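Posted in: Home & Kitchen > Gadgets and Robots

# Can a robot pack fruit into zip bags yet, or am I dreaming?

**mallee_jen**

Hi everyone! I help run the lunch table at our kids' sports club, and every October we bag up fruit for the whole carnival. It's a lovely job for the first ten minutes and then it's just a lot of bags. My brother-in-law reckons robots can do this sort of thing already. He's usually two years ahead of the truth, so I thought I'd ask here.

I don't mean a factory line. I mean a bench, a bowl of mixed fruit, ordinary plastic bags with a coloured strip, and one arm (or two) doing what I do. Can they open the bag? Can they close it? And would they bruise everything? I'd happily give up a corner of the kitchen if it worked. I've got a robot vacuum called Rallska that I adore, so I'm not scared of the idea, I just can't tell what's real from what's a clever video.

**Dirk Stevens**

Great question, and I love that you picked bags, as they're one of the best tests going. I fixed packing machines for Drirklow for eight years and I've followed the home robot stuff closely ever since. The short version is that some of it works now, some of it nearly works, and the zip is still the hard part.

Picking up the fruit is the bit I'd call solved, or close to it. An orange is round, bright and tough, and it stays the shape it was when you looked at it. A gripper with soft pads can lift one without leaving a mark. Plums are touchier, but you can turn the squeeze right down.

The bag is another story. It's thin, it's see-through, and it changes shape every time you touch it. When an arm pinches one by the gathered end, the rest fans out into a big floppy funnel, and the camera has to make sense of whatever is showing through the film.

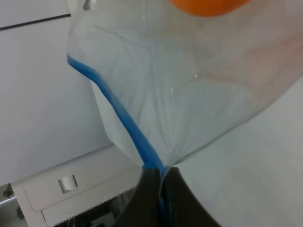 Most of us do it by feel. You rub the two layers between finger and thumb and know straight away whether you've got one or both. A lot of grippers can't feel that at all, or only feel it badly, so they lean on vision, and clear plastic is about the worst thing you can ask a camera to look at. The coloured strip helps a lot! It gives the software a line to follow, so if you ever do try this, buy the bags with the strong blue seal and skip the clear ones.

Here's how I'd split your job today:

- **Lifting a bag that's already filled and moving it to a tub.** Very doable. Fruit has enough weight to keep the bag sitting still, and the arm can come down over the lumpy part. 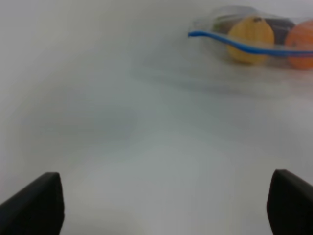
- **Dropping fruit into a bag someone has propped open.** Doable, with a wire stand or a wide jar to hold the mouth. I built a stand from a coat hanger and it worked a treat.
- **Opening a flat bag from the packet.** Hit and miss. Two arms do better than one. When I tried it on a friend's hobby setup, it got the bag open on five goes out of seven, and I cheered every time.
- **Pressing the zip shut from end to end.** The toughest of the lot. You need to hold one corner, keep the strip straight and slide along it with even pressure. Robots will happily close most of it and leave the last bit gaping - fine for a dry biscuit, no good for a cut orange.

So if I were setting up your club bench, I'd have a person open and seal, and let the arm do the reaching and dropping in the middle. It'll be slower than you are. But it doesn't get bored, and the speed has improved hugely in the last four years. I'm really excited about where it's going.

Happy to send you the measurements for the coat hanger stand if you want them.

**economou_fan**

just get the kids to do it lol. mine do it for a choc chip biscuit each

Also the Economou bags have a slider on top and they're way easier to shut, no idea if a robot could use it but my nan can

**Pru in Ballarat**

I agree with most of what Dirk wrote. One thing to add on cleaning: any gripper that touches food has to be wiped down properly, and the soft pads have little grooves that hold juice. We trialled an arm at the food co-op (an Amari, second-hand) and spent more time washing the fingers than packing. We ended up slipping disposable covers over them, and those made it clumsier with the thin plastic.

It was very good with whole lemons, though. I'd have kept it for the lemons.

**mallee_jen**

Thank you all, this is brilliant! Dirk, yes please to the measurements. I think I'll start with the stand and my own two hands this year, and show my brother-in-law the bit about the zip.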